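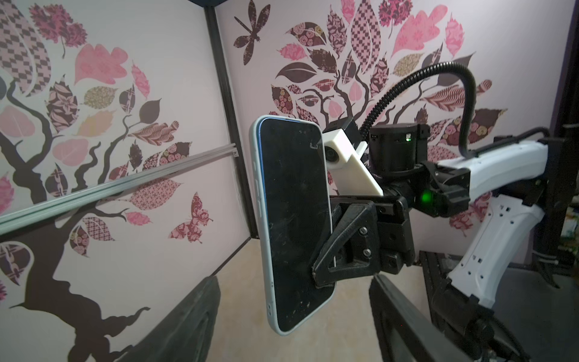 Photo: Pierina Rizzi / Clallier

Why is a phone screen always so mucky?

Find the nearest phone. If it belongs to a grown-up, ask first, and try to look as though you only want it for science. Make sure the screen is off, then tilt it towards a window.

Disgusting, isn't it?

When a screen is lit up you look straight past the dirt at whatever is on it, usually a cat. When it's dark, every smear shows up. Hold it at a slant and it gets worse. The glass works like a mirror, and clean glass bounces the light off neatly in one direction. A greasy patch scatters it all over the place, so the patch looks dull or cloudy beside the shiny bits.

Where the grease comes from

From you, mostly. Your skin makes an oily stuff called sebum (say "see-bum", and get the giggling over with now). Sebum stops skin and hair drying out. Your fingertips don't make any themselves, but they spend all day visiting places that do, such as your nose, your forehead and your hair. They pick up the oil and deliver it to the next thing they touch.

Fingertips have ridges on them, and the ridges are sweaty. Press one on to glass and it leaves a copy of its pattern in sweat and oil. We call that a fingerprint. Drag the finger sideways and the pattern turns into a smudge. Nearly everything you do on a phone involves dragging a finger sideways.

Then there's the rest of your day: toast, sun cream, the thing you found under the car seat. All of it joins in.

And the dust?

Dust is a mixture of fluff from clothes, grit from outdoors, pollen, hair and tiny flakes of skin. It floats about until it lands on something. On a clean, slippery screen a lot of it slides off or blows away. On a greasy one it sticks, a bit like sugar on a doughnut, though please don't check.
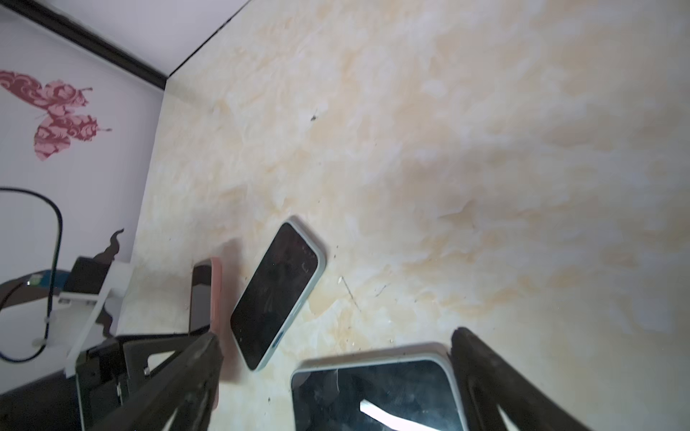
Phones on a tabletop. Look for the smudges on the dark glass.

Smudge or scratch?

They can look alike, and people have rubbed at a scratch for a surprisingly long time before giving up. A smudge is lying on top of the glass, so it moves or fades when you wipe it. A scratch is a tiny groove in the glass itself, and wiping does nothing except make it a cleaner scratch.

Phone glass is tough, and the coins in your pocket probably won't mark it. Sand might. Sand is often made of quartz, a very hard mineral, and one grain trapped under a cloth can do a lot of damage. Phones and beaches have never got on.

A coat you can't see

Many new phones have an extra layer on the glass that is far too thin to see. It's there to put oil off. A drop of grease would normally spread out flat on glass, but on this coating it pulls itself up into a little bead, which is easier to wipe away. The coating wears off with use, so an old phone seems to get grubby faster than it did when it was new. You haven't become any filthier. Probably.

The great smudge count

Last August we asked readers to look at the phones in their homes (switched off, with permission) and send us their smudge totals. We heard from 105 of you. The biggest total came from Remo Donati, aged nine, who reported 1,555 smudges on a single phone. It was his dad's. We asked how he had managed to count them all and he said he had used a magnifying glass and been very bored.

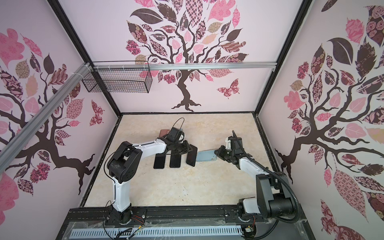

Several of you found that the back of the phone was as bad as the front, only harder to spot. Pale colours hide grease rather well. Glossy black hides nothing at all, which is worth remembering if you're ever asked to choose.

How to clean one

Ask the owner. Then switch the phone off, unplug it and take it out of its case. You need a soft, dry cloth, the sort that comes with glasses. Blow off any grit first, then wipe gently from one side to the other. For a stubborn patch, dampen a corner of the cloth with a little water and keep it well away from the holes.

Don't use kitchen roll, which can be scratchy, or window spray, which can strip off that invisible coat. Don't use your sleeve either. Your sleeve has been wiping your nose since breakfast, and all it will do is spread the grease out more evenly.

When you've finished, hand the phone back by its edges. Its owner will say thank you and put a thumb in the middle of the screen.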